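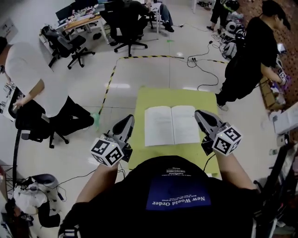 The water network in Stonport loses less than it used to, and the engineer in charge of leakage at Brullow puts most of the change down to night flow. She has run the program for six years and agreed to talk about method on the condition that the conversation stayed off pricing.

Minimum night flow is the rate recorded into a metered zone in the small hours, usually between 2 and 4 am, when legitimate demand is lowest. Whatever remains after known night users are subtracted is treated as loss. "The subtraction is the hard part," she said. "A zone with a bakery and a dialysis clinic has a real night demand. If you guess it wrong you send a crew to dig for a leak that is a bread oven being cleaned."

The network is divided into 78 zones. Each has an inlet meter, and the larger ones have a second meter at the boundary valve. Zone size was settled before she arrived, and she would have drawn several of them smaller. The Cuesta zone, on the hill above the rail yard, has long runs of asbestos cement main and too many connections to isolate quickly. A step test there, in which valves are shut in sequence and the drop in flow noted at each step, takes most of a night.

Pressure was the other lever. Leakage rises with pressure, and in older mains the relationship is steeper than the textbook square root, as cracks and joints open further under load. Brullow fitted reducing valves at the Cuesta inlet and lowered the night setting by 20 metres of head. She described the result as "unexciting and very good". Burst frequency fell in the first winter. Two customers on the top street complained about their showers, and the daytime setting was brought back up slightly.

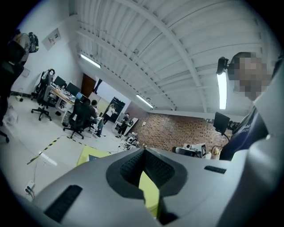
Textured black grip pads, with a dark navy shirt in the background.

Asked about acoustic loggers, she was measured. The units sit on fittings and listen overnight, and correlation between a pair gives a position along the pipe. On metal mains she expects a fix within a metre or so. "Plastic is a different job. The sound dies in a short distance and the useful part is at low frequency, where the traffic is. You put the sensors closer together, or you use hydrophones, or you accept a longer trench."

The pipe material on record is frequently wrong. Rastard, the asset register the utility moved to some years ago, inherited its entries from paper plans, and a repair made in plastic may still be listed as cast iron. A wrong material gives a wrong sound velocity, and the correlator will then place the leak confidently under somebody else's driveway. Crews now enter the material and outside diameter at every excavation, with the depth of cover.

She does not use percentage loss as a target. "If a cannery shuts, your percentage goes up and the pipes haven't changed." Her monthly report gives litres per connection per day, with the average zone pressure printed beside it.

Work from May will be on service connections between the main and the customer's meter. These leaks are small and run for a long time before anyone sees water at the surface. Most of the ones found so far were at the tapping band, and the replacement fittings are already in the depot.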